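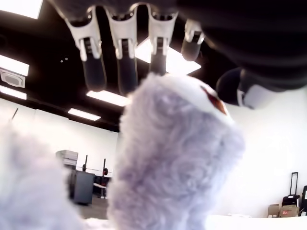 Washing and restoring long-pile plush toys

These instructions cover soft toys with a shaggy or curly synthetic pile and a polyester filling. They do not apply to mohair, to toys stuffed with wood wool or kapok, or to anything containing a battery or sound unit that cannot be removed. Check the sewn-in label first. If it says surface clean only, follow step 2 and stop there.

What you need

A washing-up bowl large enough to submerge the toy
Mild liquid detergent for wool or delicates (we use Filtau, unscented)
A mesh wash bag with a zip
Two white towels
A wide-toothed comb and a slicker brush with rounded pins
A soft toothbrush
A spray bottle of clean water

Step 1. Inspect

Work on a clean, pale, well-lit surface. Part the pile with your fingers and look along every seam, paying most attention to the ears, the neck and the joins between limbs and body. Tug each eye gently. Plastic eyes held by a washer behind the fabric should not move; felt or embroidered eyes should have no lifted edges. Mend any open seam before wetting the toy, as filling will work its way out through a gap of a few millimetres. Long pile hides small holes well - go by touch as much as by sight.

Step 2. Test and spot clean

Dampen a corner of white towel, add one drop of detergent and press it on the darkest coloured part for a minute. Coloured paw pads and other small contrasting patches are the usual source of bleeding, especially red and pink ones beside pale fur. If colour transfers, clean the pile with a damp cloth only and keep water away from the patch.

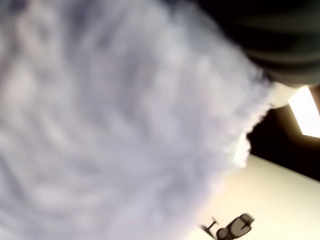 Treat marks from the outside inwards with the toothbrush, moving in the direction of the pile. Scrubbing in circles felts the fibre tips together, and they are difficult to separate afterwards. Blot with a dry part of the towel between passes.

Step 3. Wash

By hand: mix 11 ml of detergent into cool water. Submerge the toy, squeeze it gently for two minutes and leave it for 17 minutes. Drain, then rinse until the water runs clear. Three changes are normal.

By machine: place the toy in the mesh bag with one of the towels to balance the drum. Use a cold delicates cycle with a spin no faster than 1000 rpm. Do not use fabric softener. It coats the fibres and makes pale pile look grey within a few weeks.

Step 4. Dry

Roll the toy in a dry towel and press. Do not wring it. Reshape the head and limbs by hand, pushing the filling back into the corners, then set the toy on an airer away from radiators. Turn it every few hours. A medium toy takes a day and a half in a warm room and up to three days in winter. Synthetic pile frizzes permanently under high heat, so a tumble dryer may only be used on its cold air setting.

Step 5. Comb out

Start when the surface is dry but the filling still feels slightly cool. Hold the pile down at its base with one hand and comb the tips with the other, working back towards the base in short strokes. Go round the eyes with the toothbrush. Mist stubborn tangles before combing - never cut them out, as the backing shows through. Finish with the slicker brush, using light pressure. Curly pile should be combed only with the wide-toothed comb and then scrunched by hand, otherwise the curl is lost.

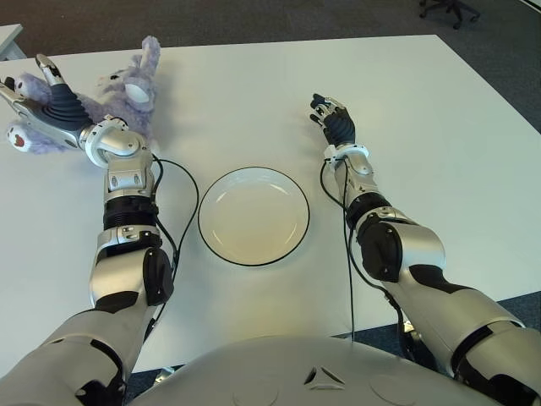 Purple plush toy with shaggy fur and a pale paw with a pink-red pad.

Storage

Wait until the filling is dry right through. Squeeze the thickest part of the body firmly; if it feels cool or heavy, leave it another day. Store in a cotton bag, loosely filled, out of direct sunlight. Lavender and light purple dyes fade sooner than most.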